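Search this site Go

Nodeo hand gripper

Reading time: 2 min

The Nodeo is a hand-held two-finger gripper with a built-in wide-angle camera, used to record grasping tasks that are later transferred to a robot arm. It was developed by Pleraleck and released in July. The tool weighs less than a loaded arm gripper of the same span and is set up and serviced by the operator.

Setup

Each finger is fastened to its carriage through a white mounting plate. The screws are tightened evenly, a quarter turn at a time, with the jaws closed on a gauge block. Setup ends with a grasp check on an upright object, usually a full or part-full bottle, held between the fingers at mid-height.

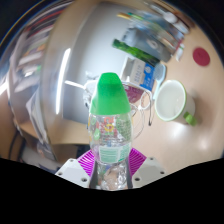
Calibration

The opening is measured fully open and fully closed, and both values are stored in the tool. The Konaston procedure calls for 100 open-and-close cycles before the second reading. A difference between the two readings points to a loose carriage – the screws are then reset and the cycles repeated.

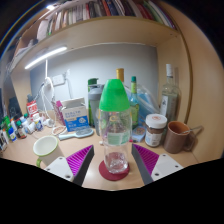
Finger pads wear faster than any other part of the Nodeo. They are inspected every 14 days in regular use and replaced when the surface has gone smooth. The magenta pads have diagonal ridges, so wear can be judged by eye along the ridge tops. Checks are done at an ordinary desk, with the bottle standing on a flat coaster between the open jaws. Pads are changed in pairs.

Repair

A jaw that closes off-center is most often traced to a bent guide rod. Lewis supplies the rod as part 113 and the matching bushings as part 152. After either is fitted, the full calibration is run again – stored values from before the repair are cleared first.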